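Projet de semestre, groupe Flostden — rapport intermédiaire
Encadrante : Inger Thygesen

Sujet : faire faire un bout de ménage à un humanoïde. Prendre le seau, marcher, se placer devant le bureau. Vues de la pièce et vues de tête mélangées ci-dessous.
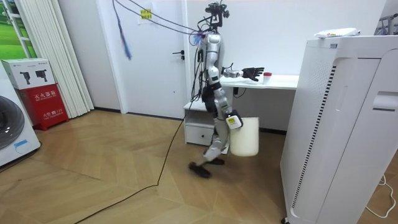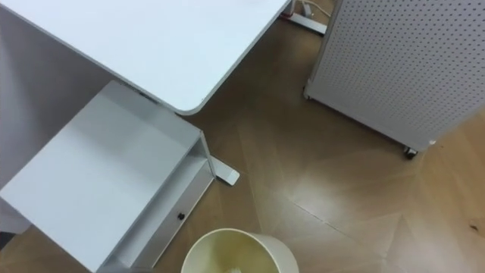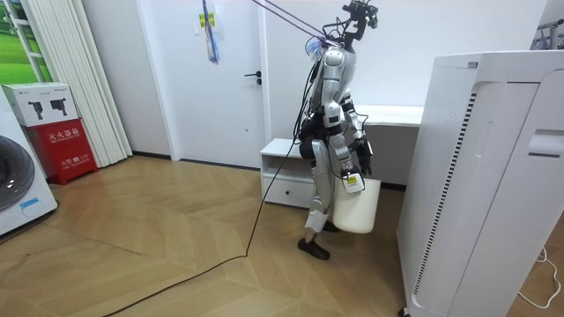
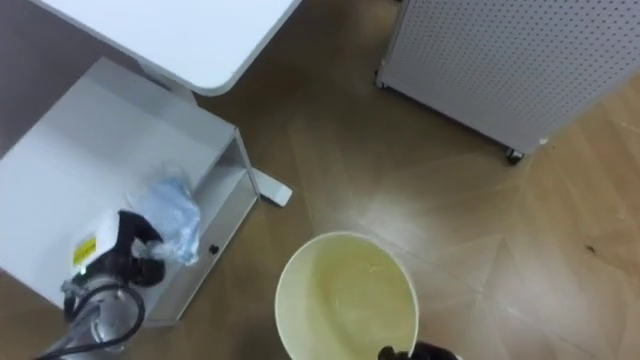
Partage du travail. Carrasco : la marche et l'équilibre. Stornum : la saisie. Moi le rapport, et les logs quand il reste du temps.

Ce qui a pris du temps — la marche avec une charge d'un seul côté. Le modèle de départ suppose deux bras libres, donc le centre de masse est faux dès qu'on tient quelque chose. On a ajouté un décalage fixe, réglé à la main. Pas très propre mais ça suffit pour l'instant. Inger préfèrerait une estimation en ligne, à voir en janvier.

Essais : 14 en tout, dont 2 arrêtés à la main. Journal à 1000 Hz, fichiers beaucoup trop gros, faudra sous-échantilloner avant de les mettre sur le serveur.

Calibration caméra de tête refaite samedi matin. L'ancienne donnait des positions décalées vers la gauche, on a perdu une demi-journée la dessus.

Reste à faire :
- virage avec charge
- pose du seau au sol sans choc
- comparer avec le simulateur (Bitasdale, version du labo)
- partie biblio, presque rien d'écrit

Budget : rien dépensé à part les colliers de serrage. Prochaine réunion mardi, 14 h, même salle.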